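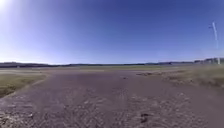

Aušra Rozīte

Week 5: budgeting for a ground rover

Tracks like this one are where your spreadsheet gets interesting! Ruts, gravel, lumpy soil, and dry grass on both sides. Price the wheels and suspension first, then the sensors (I know, everyone wants to start with the sensors).

For the Larnik exercise you have $2,000 for running costs over one season. Put in tyres, spare batteries, freight and a proper line for repairs. Almost every group forgets freight.

Bring 2 quotes to the tutorial, one for buying and one for hiring. Valdis Ozoliņš has the blank costing sheets in room 147.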